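Comparing two grippers on a two-arm bench with toy alphabet blocks

Dotmont bench notes, August 2020

Quick version of how we compare grippers before anybody spends money. Takes an afternoon if the arms are already bolted down. You need two arms, two sets of fingers, a wrist camera, an overhead camera, a bag of wooden alphabet blocks. That's it. No force plate, no fancy jig.

Why blocks. Flat sides, hard edges, cheap, and every face is different so you can tell from the recording if the thing rotated in the grip. Mix sizes if you can. Old ones are fine, scuffs are fine.

Before you start

Charge nothing, plug everything in. Battery sag will wreck a comparison.

Update the controller on BOTH arms. Same version. We run Hosix on ours, and a mismatched pair gave us different closing speeds for two days before we caught it.

Check the cables by hand. Move each wrist through its full range, power off, watch for snags at the elbow. Leave slack at the wrist. More than you think.

Write down which fingers are on which arm. Tape label. Do it now.

Step 1. Set the fingers

Close the gripper all the way at low current. Tips should meet along one line with no daylight. If one tip sits higher, loosen, reseat, tighten, try again. Rounded tips are forgiving on position but give you less contact on a flat face, so expect some twist. Square pads hold flatter and hit the neighbor block more often. Pick your poison.

Zero the encoder with the tips closed, then open and close ten times. If zero wanders, fix that first, nothing after this will make sense.

Step 2. Aim the wrist camera

You want both fingertips in view at the bottom and as much table as you can get above them. Tighten the mount, then bump it with your knuckle. Moved? Tighten more. Watch for glare off the tabletop too, a shiny patch in the middle can eat a pale block edge and the detector goes looking for somthing that isn't there. Turn the exposure down a notch and lock it. Auto exposure off, always.

Layout for the first run: big blocks spread out, a few small ones pushed up tight against each other. The tight row is the real test.
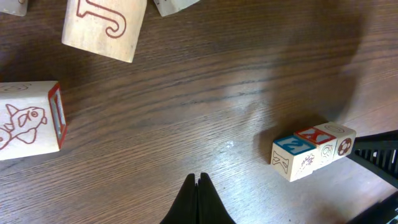
Tried the tight row with the stock Zumby fingers and they wedged every time, a reader wrote in after the first version of this page. Couldn't get a tip down between two blocks that were touching. Ended up coming in on the diagonal, corners instead of faces, and it went fine after that. Might save somebody an evening.

Fair. Diagonal approach works, but log it as a separate test or your numbers get mixed up. Faces first, corners second.

Step 3. Set speed and current

Start slow. Closing current at 400 mA on both arms, same approach speed, same lift height. Don't tune one arm and leave the other on defaults, I've done it, it's a waste of a day.

If a block squirts out, drop the current before you touch the speed. Change one thing at a time.

Step 4. Run the single picks

One arm works, the other parks well back. 33 picks per gripper, any block that's standing clear. For each one mark: held, slipped, rotated, missed. Four words, no essays. Rotated means the face you started with isn't the face you ended with, check it on the recording, not from memory.

Reset the layout after each block. By hand is fine, just keep it loose.

Step 5. Run the row picks

Same thing on the touching blocks. Extra mark here: did the neighbor move. This is where cheap fingers fall apart. Thick tips push the next block over and then the camera has to find it all over again.

Step 6. Both arms at once

Now bring the second arm in. Set a keep-out zone between the wrists before you power up, and make it wide. Come in from opposite sides, one low and flat, one straight down, so you see how each gripper does at both angles. Then swap.

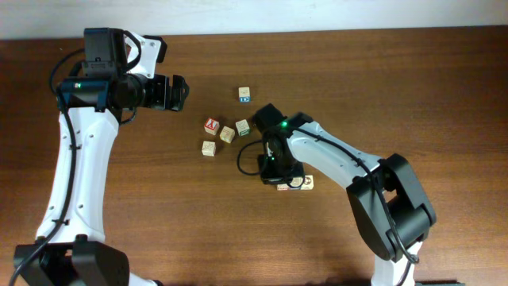 Keep a hand on the stop button for the first few passes. Cable loops are the thing to worry about, a loop hanging off a wrist will drag a block sideways and you'll blame the fingers for it. Velcro tie, thirty seconds, done.

If the arms fight over the same block, your assignment logic is picking nearest to camera and not nearest to gripper. Check that setting first.

What we paid

Zumby fingers with the wrist plate, 429 dollars. Charbonneau set, 695, plate included. On single picks I couldn't justify the difference. On the row the Charbonneau tips are slimmer and moved the neighbor a lot less. If your parts never touch each other, buy the Zumby. If they come in a heap, pay up.

Teh mounting screws are not the same length between the two. Keep them in seperate bags.

Next up is the same run with the overhead camera only, wrist camera unplugged.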